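About Surnent

Surnent supplies table linen and serving trays to cafés, canteens and guest houses. The firm was set up by Pui-shan Yen and Innes Urquhart and works from two rooms in Drundstead.

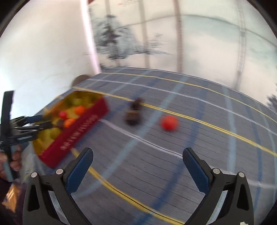
TABLE LINEN

Cloths are cut to order and hemmed on site. Plaids are stocked in 26 colourways, grey grounds being the most requested. Minimum order is 25 pieces - repeat orders may be smaller.

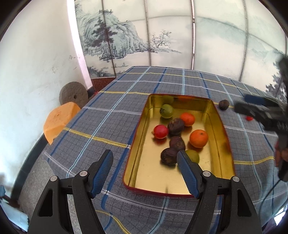 Trays are held at our Fovmont store, which has space for 2,000 units. Deep patterns with sloping sides, such as the gold-lined one with a thin red rim, suit whole fruit and keep citrus from rolling on to the cloth. Trade enquiries go to Innes.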